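The Egg Run

By the time the last bus had gone up the hill toward Drostcombe, Feven Asfaw had watched the planner fail on the same carton so many times that she had begun to feel sorry for it, the way you feel sorry for a dog that keeps bringing you the wrong shoe.

She had the second floor of the Varnis building to herself, or very nearly. Dagim Workneh was asleep on the couch by the window with his coat over his face, and had been since ten. It was November, the heating went off at nine, and Feven was typing in the fingerless gloves her aunt had knitted for her when she first moved to Nelivville and complained, in every single phone call, of the cold.

The job sounded so small when you said it out loud. Two simulated arms, one carton, one plate, and an egg that had to go where it was told. Covadonga Olmedo had written the first version of the planner years ago and named it Mateos, after a teacher who had once failed her in geometry, and everybody who came later had added a little something and taken nothing away. It was like a kitchen drawer in a house that has had four cooks. Somewhere in that drawer was a reason the right arm would reach the carton, wait politely, and then give up with error 42, which the manual (Covadonga's manual, typed with great affection and no index) described only as "no agreement."

"Agreement with whom?" Feven asked the monitor.

Dagim stirred under the coat. "Is it morning?"

"No. Go back to sleep."

He didn't, of course. He came over in his socks, carrying the coat like a blanket, and sat down beside her, and she was gladder of the company than she would have admitted. She put run 1268 up on the two screens, the overhead view on one and the view from the gripper on the other, and they leaned in together.

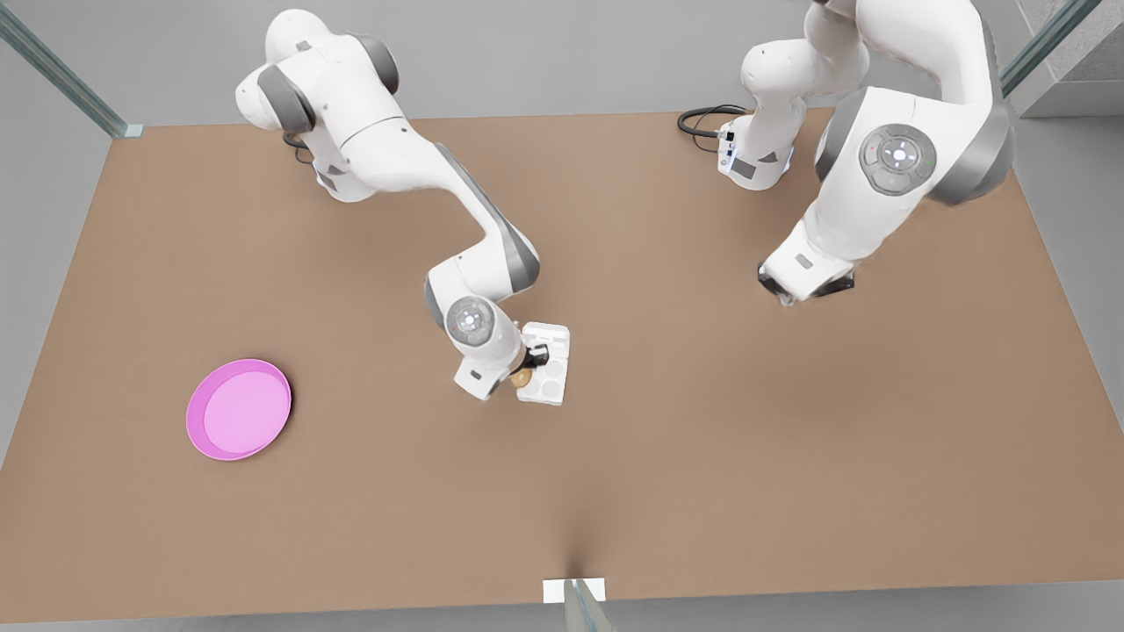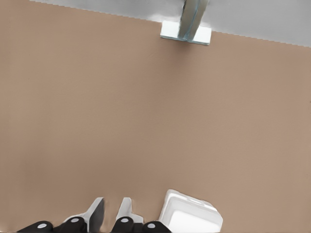 Run 1268, overhead view first, then the gripper view.

"It's a nice pink, that plate," Dagim said after a while.

"Iara picked it. Please look at the arms."

He looked at the arms. He was a slow looker, which had annoyed her terribly in her first month and which she had since come to depend on. He asked her to open the log beside the pictures, and he scrolled with one finger, his lips moving a little, past the joint limits and the collision checks and a long comment from Covadonga about a wedding she had been late to.

"Each arm asks the other one before it moves," he said at last. "See? The right asks the left, are you clear? And the left won't answer until the right says it's done. So they both stand there."

Feven read the lines he was pointing at, and then read them again. Two functions, 19 lines apart, each waiting on the other with perfect manners. She thought of her aunt and her mother at the door of a restaurant — after you, no, after you — while the soup went cold inside.

"Give the left one a timeout," she said.

"Or let it answer first and check afterward."

They argued over that for a good half hour, quite happily, and ate the last of the crackers, and in the end they did it Dagim's way. Feven saved the change, wrote a note for Covadonga to find with her coffee, and started run 1269. Then she took off one glove and handed it to Dagim, whose fingers were blue, and they pulled their chairs closer to the screen.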